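The Plate Room, or what I've been up to since October

Hello from the back half of the Birncombe newsletter, where they put me when the event calendar runs long! A bunch of you stopped me at the potluck to ask about the robots, and I gave everyone a slightly different answer depending on how much pie I was holding, so I'm going to try to get it all down in one place.

For the newer folks: I've been on returns for most of my time here. Returns is where the dishes come back after your lovely weddings and fundraisers and somebody has to put them in order again before they go out. On a big weekend that's 4,000 plates. They come back in whatever order the caterer's crew pulled them off the tables, pinks in with grays, dinner plates sitting on salad plates, and you stand there and you sort. Then you stack. Then your shoulder has something to say to you at three in the morning.

I like sorting, for the record. I can do it and carry on a full conversation about somebody's sister's divorce. What I don't like is hour five of it, and I don't think there's a soul in returns who does.

So when management said they were going in with Billatent on a project called Drener, and that Drener was robot arms that would learn to sort and stack plates, I had two feelings at once. The first was "please, take hour five, it's yours." The second was the one you'd expect. There are 61 of us on the payroll and I looked around the break room that day and did the same math everybody else was doing.

We got a meeting (with bagels, so I knew it was serious). What we were told is that no returns jobs are going away during the trial, and that anyone in returns could put in for shifts over at the project space and get paid the regular rate plus the weekend bump. I asked what "during the trial" meant. I got an answer with a lot of words in it. I'll come back to that.

I put in for the shifts. Four of us did.

First impressions

I'd pictured a cage with a big orange arm swinging around in it, like in car commercials. It's a bright room full of tables and cables and tall windows, and the arms are black and a lot smaller than I had in my head. They come down over a wooden tabletop and they've got two fingers each. Two! I've got ten and I still drop things.

The plates they're learning on are from the Âu line, which if you work the front desk you know as the one every bride under thirty asks for. Soft greens, pinks, creams, all those in-between colors that look one way under the chandeliers and another way at the loading dock. I was the one who suggested Âu. If you can sort that stuff you can sort anything, and I may have been feeling a little bit competitive.
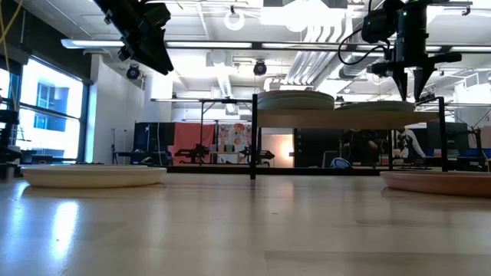 The shelf setup: gray-green stack on the left, a single cream plate next to it, fingers open and ready.

The shelf was my other contribution and I'm going to brag on it a minute. They started out with everything flat on the table. I said that's fine, but I have never in my life sorted dishes on one level. You put your keepers up and your to-dos down, or the other way around if you're left-handed like me, and then you always know where you are. One of the Billatent engineers wrote that down! Next shift there was a board up on two legs. It's small and it's plain and I feel about it the way other people feel about their kid's goalie trophy.

What a shift is like

People assume I'm over there typing code. I can't make the printer do double-sided. What I do is set out plates, watch, clear them, set them out again another way. Some of the time we guide an arm through a move ourselves so there's a record of how a person would go about it. You learn very fast that you don't know how you do your own job. I'd never once thought about where my fingers go on a plate. You come at the rim, it turns out different for a flat rim than a deep one, and you tip it just a hair before you lift. I've been doing that since I was twenty-six and I had to be shown a recording of myself to find out.

And they want it messy. That took me a while. My whole instinct is to put a plate down nicely, square it up, leave some room. The engineers kept saying no, scoot that one halfway behind the other one, put the big platter in the corner, make it like a real return. So I started laying the table the way the Sunday crates come in, and it got a lot harder for the arms and a lot more useful, and I got to be the mean one for a change.

The sizes give them more trouble than the colors, by the way. I'd have bet money on the reverse. A cream plate is a cream plate, but the oval platters have that deep rim and there's a whole separate way of going after those.

We do the table in rounds, with a break every 90 minutes that they're pretty strict about. I've never had a break anybody was strict about. I didn't know what to do with myself the first week, I just stood by the window and ate almonds.
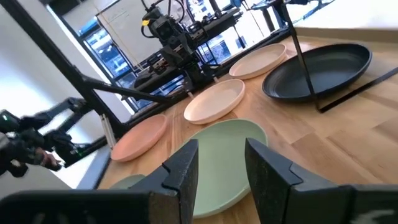

Bindu Unnithan thinks I'm being too cheerful about all this, and told me so when I read her the first half of this piece over lunch. Her point, and I promised I'd put it in as she made it, is that showing a machine how you do your job is skilled work, that we're being paid sorting wages for it, and that when the thing is finished the part we gave it stays with the company and we go back to the crates. If there are going to be crates. She said you can be glad about your shoulder and still want that in writing.

I didn't have a comeback. I still don't have much of one. I think she's right about the wages, and I told her I'd bring it up at the December sit-down, and now I've said it in the newsletter so I have to.

I did push back on one piece. She talks like the learning only goes one direction and it hasn't felt that way to me. I read the shift logs now. I can tell from across the room when a grip is coming in too shallow. I called one last week before the engineer did and I was unbearable about it for the rest of the afternoon. That's a thing I know that I didn't know in October, and I'd like it to count for something on my next review (hint, hint, you know who you are).

How fast is it, though?

Everybody asks. Slow! It's slow. If you put me up against it with a crate of Âu, I'd be done and have my coat on. The arms come down and line up and seem to think about it. There are two of them on a table and I kept expecting them to work like two people would, one handing off to the other, a little rhythm going. They're more like two people who've been asked to share a kitchen and are being very polite.

But it doesn't get tired, and that's where the whole pitch is. The goal Billatent has written on the plan is 2,000 plates overnight, so that when the morning crew walks in, half of a big weekend is already sorted and stacked and what's left is the tricky half. They aren't there. They told us straight out they aren't there, and I appreciated that more than the bagels.

If they do get there, I'd come in at seven to the platters, the odd sizes, the chipped ones, the ones with candle wax. That's checking and deciding. It's the part of the job I'd keep if you made me pick. What I want to know is how many people the tricky half needs. Four of us? Nine? I'd like a number before spring.

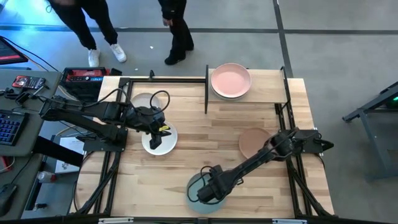
Things I got wrong

I thought it would be loud. It's quieter than returns by a mile, and I miss the radio.

I thought I'd be bored, and I am, some. Resetting a table of plates over and over is boring in its own special way. It's easier on the back than the crates, though. I've slept through the night most of this month, and my husband has noticed, and has asked me to please thank the robots.

I thought the engineers would be snooty. They eat lunch with us. One of them came over to returns for a Sunday to see what a real unload looks like and had to sit down halfway through.

I thought the folks who stayed behind in returns would be fine with it. They weren't, at first. When four people go off to the bright room, the crates don't get any fewer, and there were a couple of rough weekends before the temp shifts got filled. That should've been worked out ahead of time. If you were on for either of those, I owe you a coffee and I mean it, come find me.
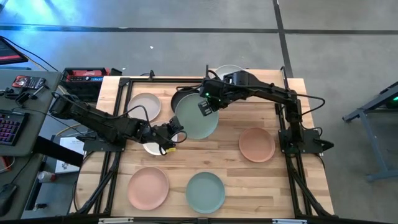 One of the Sunday crew left a note in my cubby after word got out that I was writing this, and asked me to print it without a name. It says the worry on the floor has less to do with robots than with finding things out last. Tell us what night it starts running, it says, and tell us who gets called if it jams, and whether that person gets paid to pick up the phone. It also says whoever sorts next to it should get to pick the radio station, and that part was underlined.

I'm taking the note with me to the sit-down along with Bindu's list. If you've got something to add, put it in my cubby (left of the time clock, under the coupon folder) or grab me before two, I'm over in returns all this week. There are two open spots on the Drener shifts for next month too. You don't need any computer anything. Wear comfortable shoes, and if you're left-handed tell them on the first day so they set up your side of the shelf.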